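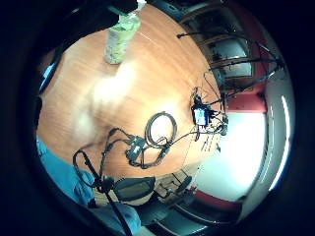 Figure 1. The round table, with the adapter and the loose cables on top.

Section 5: Clearing and wiring the round table

Okay, you've got the shelf up and the router talking to the outside world (that was Section 4, and if it isn't, go back, I'll wait). Now we get to the part I like best, which is making the table fit to sit at again! I do mine at the round wooden one by the window because that's where the light is, and every single time I start a job there it fills up with black wires in the first ten minutes. They all look the same. They all want to slide over the edge. I wrote this section mostly so I'd stop redoing it from memory.

I'm going to assume you have the Plunholm set-up, meaning one small box, one power adapter, and the bundle of thin leads that comes with it. If yours is the older Trurdale bundle, the leads are shorter and you can skip step 9.

What you'll want nearby

A dry cloth
A pack of reusable ties (I use the 12-pack from Haque, the hook-and-loop kind)
Masking tape and a pen
A drink, if you must, but see the caution

CAUTION: Turn the power strip off before you start sorting. Do it at the strip's own switch, then pull the adapter plug as well. I know it's a pain if the strip is behind the bookcase.

CAUTION: Bottles and cups go on the far side of the table from the box, cap on. Better yet, on the windowsill. I've mopped under a box once and I don't care to do it again.

5.1 Sorting

1. Leave everything where it landed for a minute and just look at it. Find the adapter first. It's the little black brick with a wire going in and a wire coming out, and once you know where it is the rest gets a lot easier.

2. Follow the wire from the adapter toward the wall with your fingers. Don't tug. If it runs under a loop of something else, lift the loop off and keep going.

3. When you get to the plug end, put a flag of masking tape on it and write POWER. Put another one on the end that goes to the box. (Yes, both ends. I skipped the second one for years and I was wrong.)

4. Now do the long cable that goes up by the window. Same deal, tape at both ends, and write WINDOW. If yours is stretched tight across the room, give it some slack before you go any further.

5. Whatever is left should be the thin leads. Lay them out side by side across the table with the connectors pointing the same way. They'll curl right back up. Set the roll of tape on them.

6. Wipe the tabletop. Go with the grain, dry cloth only, and lift the box instead of pushing it. A box with grit under it will leave little curved scratches in a wood finish, and you'll see them every morning when the sun comes in.

Note: Zadeo's own leaflet has you label things after they're connected. I tried that too. You end up lying on the floor reading a tag upside down, so I do it in this order and it's been fine.

5.2 Coiling the slack

7. Pick up the longest cable and make loose loops with it, each one almost 5 inches across. Let the cable tell you which way it wants to turn. If it fights you, flip your wrist on every other loop and it'll lie flat.

8. Wrap one tie around the coil at the place where the two ends leave it. Snug is good, tight is not. You should be able to slide a finger under the tie.

9. Do the thin leads as a group. Two ties, one near each end, and leave a hand's width free at the box so you can still get at the connectors one at a time.

10. Leave the adapter out of the bundle! It gets warm on a long day and it likes air. Mine sits by itself on the table while I work out where everything goes, then moves to the spot in 5.3.

Note: If you have a tie left over, stick it on the power strip cord. You'll need it in June when the fan comes out, trust me.

5.3 Putting it where it lives

A round table is a funny thing to wire. There's no back edge, so there's no obvious place for the cables to disappear, and wherever you drop them somebody is going to want a chair there. Pick the side nearest the window and call it the back. Everything leaves the table on that side and the chairs stay around the rest.

11. Set the box down with its label facing you, a good hand in from the rim. You'll want to read that label if you ever call for help, and turning the box around with everything plugged in is how the thin leads get pulled.

12. Bring the bundle over the back edge in one place. One! If two wires go over on the left and the others on the right, you've built a little trap for elbows.

13. Put a strip of masking tape over the bundle just underneath the rim, where it doesn't show. Tape on top works too but it'll lift the finish if you forget it for a few months.

14. Let the power cable fall straight down to the floor, then run it along the wall to the strip. Move the chairs out before you do this. An office chair will roll over a cord without you noticing, and a chair with skinny metal legs is worse in its own way, since all the weight comes down on one small spot.

15. Put the adapter on the floor against the wall, or on a low shelf if you have one. Don't let it dangle off the table by its own wire.

16. Pull the chairs back in, sit down, and roll around a bit. Stretch your legs out. If your foot finds a cable, go back to step 14.

5.4 Turning it back on

17. Plug in the adapter, then the strip, then flip the switch. Give the box 88 seconds before you decide anything is wrong. (I timed mine. Yours might be quicker.)

18. If nothing happens, check the POWER tag at the box end first. That connector likes to feel seated when it's a hair short.

19. Still nothing? Turn it all off, unplug the thin leads, and try it with only the power connected. If it wakes up that way, add the leads back one by one. Section 7 has the rest of the troubleshooting.

Last changed December 10, 2022: moved the chair step ahead of the adapter step and fixed the tie count in step 9.

Next up is Section 6, the window cable and what to do about the draft.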